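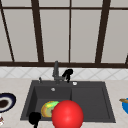 Dedgate Locked Pill Dispenser, Model 2933

Home Products Support Contact

The Dedgate is a locked dispenser for people who take daily medicine during recovery from alcohol or drug dependence. It keeps the tablets closed until the hour which was set, and then it opens one compartment only. Many families asked us for such a device, as they did not wish to keep the key in a pocket all day long.

Inside there is a round tray with 30 compartments. The tray is filled one time in the month by the pharmacist or by a person you trust. When the hour comes, the dispenser gives a soft sound and a small light goes on. If the dose is not taken in 20 minutes, the compartment closes again and the missed dose is written in the memory.

Technical data
Weight with empty tray: 880 g
Lock: metal key, two pieces supplied
Power: wall adapter, with backup battery
Alarm: sound and light, volume can be changed
Not suitable for: liquids, films, tablets that must stay in the original blister
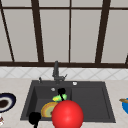 The dispenser must stand on a flat and dry surface, and the adapter should reach the outlet without pulling. Most of our customers put it in the kitchen, where the morning dose is easy to remember. Please keep it well away from the tap. With a sink set into the countertop and a big window just behind, as in this kitchen, water can splash and strong sun can heat the tray, so choose the far end of the counter or a shelf. Screws for fixing it to a shelf are in the box.

Please do not change the dose or the hour without speaking to the doctor who prescribes. The dispenser helps with the routine and it does not replace treatment or counseling. To stop some medicines suddenly is dangerous. In case of a blocked tray, do not force the lid. Use the key, or call us.

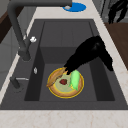
Parisa Kazemi wrote to us in February that the lock was good but the evening alarm was too quiet for her brother, and she asked if it can be made louder. It can: hold the side button until the light blinks, then press it again for each higher level. She also would like a tray for two doses in one day. Nima Talebi is working on this tray now, and we will put it on this page when it is ready.

Page updated 3/20/24

Related items
Spare tray for Dedgate
Replacement key, set of two
Huncombe travel case with lock
Arabzadeh recovery diary, paper

Contact Flanthorpe | © Flanthorpe | Back to top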